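3.2 Scene headings as a unit of pacing

Most writing guides treat the scene heading as bookkeeping. It tells the crew whether they are indoors or outdoors, in what place, and at what time of day, and then the reader is supposed to forget it. We came to this study suspecting that headings do far more than that, and the scripts in our collection bear this out in ways we found a real pleasure to trace.

The collection holds 1,008 scenes taken from 20 feature scripts, all of them written for the Stestley reading program and all of them unproduced when we received them. We kept the drafts exactly as submitted, spelling errors included. Each scene was marked for location, time of day, number of speaking parts, and the share of lines given to dialogue as opposed to action. Two readers marked every scene separately and then met to settle the cases where they differed. Most of the disagreements concerned what we call drifting scenes, in which characters walk from one place to another without a new heading. The readers settled on a plain rule: if the talk carries on across the doorway, it is one scene.

We then sorted the headings into six types. The first, and by far the most common, is the return, where the script goes back to a place the reader already knows. The second is the new place. The others are the cutaway, the time jump, the split (a phone call, for instance, with a heading for each end), and the bare heading, which names a place and is followed by action alone. Bare headings are our favorites. A writer who trusts a kitchen or a bus stop to hold attention with no one speaking is doing something brave on the page, and readers notice it.

One script in particular, a draft titled Orkitetti, makes wonderful use of them. Its main character restores old theater sets, and the story moves between her workshop and the stage where the sets will stand. In the opening act the workshop headings are long and detailed. By the final act they have shrunk to a single word, and the action lines beneath them have shrunk too. The effect is of a person who has stopped looking around the room because she knows it so well. We have read the draft many times and still find that last run of short headings moving.

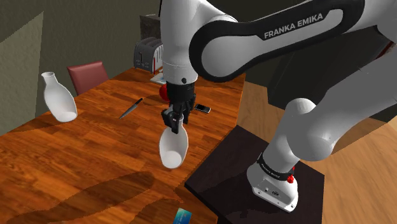 Figure 2. Simulated tabletop: a Franka Emika arm holding a white vase upside down over a wooden table.

The pattern in Orkitetti made us wonder whether shorter headings go along with faster reading in general. To find out, we gave selected pages to students in a first-year screenwriting course and asked them to mark the point at which they felt the story speed up. They were told nothing about headings. Their marks gathered around places where two or more returns came in a row, each with a heading shorter than the one before. Long headings did the opposite – several students wrote "slow" or "settling in" beside them, even where the action below was a chase.

We should be careful here. A short heading usually sits on top of a short scene, and it may be the scene that readers are responding to. We tried to pull the two apart with the Gerlach pages, a set of scenes from a courtroom drama in which the headings had been rewritten and everything else left alone. The difference held up, though it was smaller than in the untouched scripts. It was clearest for returns and hard to see at all for time jumps. Our guess is that a time jump asks the reader to do a bit of arithmetic (how long has it been? is this the same night?), and that the work of answering slows the eye no matter how few words are used.

Dialogue tells a related story. In scenes that follow a bare heading, the first spoken line tends to be brief, and very often it is a question. We had not planned to look for this. One of our readers spotted it while marking an early batch, and once we went back through the rest it kept turning up, in comedies and crime stories alike. Whether writers do it on purpose is an open matter. The margin notes that came with the Prodell draft suggest that at least one writer did, as the words "ask, don't tell" are penciled next to three such openings.

Section 3.3 takes up these first lines and compares them with the lines that close each scene.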